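Home | Projects | Clubs | Recent changes | Search
Reading time: 2 minutes

Gelcombe Folding Project

The Gelcombe Folding Project is a student robotics project in household manipulation, run by the Gelcombe robotics club. Its stated goal is a machine that can fold a cleaning cloth. The club had earlier announced a machine that could clean a kitchen, and revised the plan in May.

Background

The project was proposed by Kamala Rajan, then a second-year student, after the club's entry in the Zerkach Cup spent its whole allotted time pushing one towel off a table. Her proposal, 14 pages long, argued that members should learn how people fold before telling a robot to do it. It passed without debate - the meeting had run past dinner.

Method

Members record themselves folding microfiber cloths by hand at an ordinary table, seen from head height. Cloths are laid out over round coasters or mats, then picked up, straightened and folded.
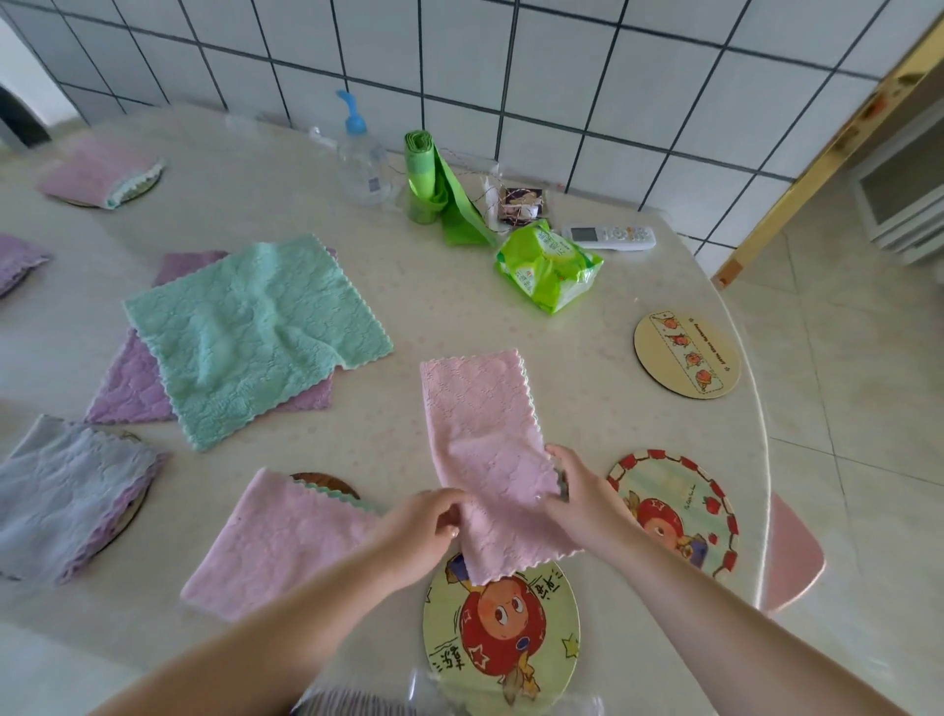 The club set a target of 200 recordings for the first term and finished with 268, of which 249 were kept. The rest were dropped under a rule against talking to the cloth. Thin cloths with scalloped edges are considered the hardest, as the club's software, Onura, tends to treat a wavy border as a mistake and tries to correct it.

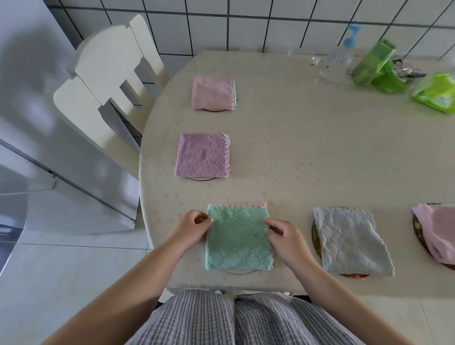 Straightening a mint-green cloth over a round placemat, with other cloths set out on the table.

Results

On March 20, 2021, the club's two-armed robot, Bhat, completed its first fold in front of an audience. The judges' notes call the result "a shape." Later versions produce a recognizable rectangle, although Bhat still takes around four minutes over each one and has never managed a second cloth without being restarted.

See also: Zerkach Cup; Onura (software)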